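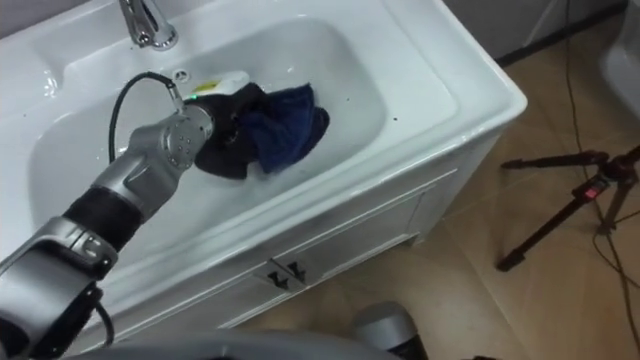 Geeta Malhotra replied to last night's post to say that dark things should never share a sink, that her grandmother would have had me removed from the family for less, and was I at least using cold water.

Cold-ish, Geeta. The hot tap in this apartment has moods. I aimed for cold and accepted what I was given.

For anyone joining now: the machine in the basement is out again, the sign says "back soon" in handwriting I have come to know well, and I'm washing by hand in the bathroom sink like a heroine in a novel where everybody gets a cough.

Today's guests are a black cloth and a navy towel. I put them in together on the theory that they're both basically night. Geeta feels this is how people end up with a towel the color of a bruise. The towel was already the color of a bruise. I bought it that way.

Things I have learned about towels: a dry one weighs nothing. A soaked one weighs the same as a medium dog and has the same attitude about being lifted out of a sink.

Detergent. I used to buy Palirell, which smelled like a dentist's idea of a meadow. Then the store by the Trodamside bus stop quit carrying it and I switched to Primeo, which smells like nothing and therefore costs more.

The Primeo label wants one capful "per load." What is a load. Is a sink a load. I have written to them and will update this thread when I'm old.

First time I did this I used a full cap and spent the evening rinsing. There was foam in the soap dish. There was foam on me. I now use a small splash and the suds stay down around the edges of the laundry where they belong.

Gaurav Srivastava wants to know why I don't use the bathtub. Gaurav, have you ever knelt next to a bathtub and wrung out a towel? At our age? The sink is at standing height. I rest my case, and also my knees.

He then suggested stomping on it in the tub like grapes. I'd like it noted that Gaurav sends his shirts out.

Method, such as it is. Push it down. Squeeze. Push it down again where it has come up for air. Leave it 30 minutes and go do something dignified. Come back, squeeze, let the water go, refill, repeat until you lose interest or the water's clear.

I did 3 rinses last time. The water went from ink to weak tea to something I decided was fine.

Do not twist a towel like you're mad at it. Roll it in a dry towel and lean on it. Yes, now you have 2 wet towels. I didn't design the system.

A word about white sinks. Very glamorous in the listing, shows every speck in real life. I wiped that counter this morning and there are already two little dark dots on the right side. Lint? Pepper? I don't want to know how pepper would get in there.

Several of you asked about the drying situation. The drying situation is the shower rod, and a folding rack from Awasthi that I put together without the instructions and that leans a little to the left, like it's listening for something.

Geeta again. She says vinegar in the last rinse. She says it sets the color. I looked this up and found 2000 people fighting about it, so I closed the tab and put some vinegar in, because I have to see Geeta in May and she'll ask.

The bathroom now smells like a salad.

Gaurav has just offered me the use of his washer. He's had a washer this ENTIRE time.

Going over there at six with a bag of sheets. The towel stays here, we've been through too much.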